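**Shared table reset, Haddadin room**

From July the large white table in the Haddadin room follows the same reset routine as the benches in Derivon. The tabletop is glossy, so smears and dried rings show under the overhead lights, and most of the remarks we received last quarter concerned exactly that.

The routine takes five minutes at the end of each booking. Move bottles, lids and coasters to one end. Wipe the cleared half from the center toward the rounded edge, move the items across, and repeat on the other half. One wipe covers nearly 90 centimeters of tabletop before it starts to streak – change it at that point. 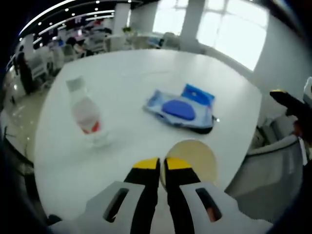 Close the lid on the wipes pack after each use. An open pack dries out within a day or two, and dry wipes leave lint on the gloss. Replacement packs are in the Brimar cabinet, second shelf, under stock code 249. Take one and mark the sheet inside the door.

Bottles still on the table at 7 p.m. will be emptied and recycled. Lids and coasters go in the top drawer, flat side down. Chairs are pushed in but should not touch the table, as the armrests on the older ones mark the rim.

The Skorileo room keeps its current arrangement for now. Its table has a matte finish and needs a damp cloth and a dry pass afterward – do not use the wipes there. Corrections to the supply list should reach the facilities inbox by Friday noon.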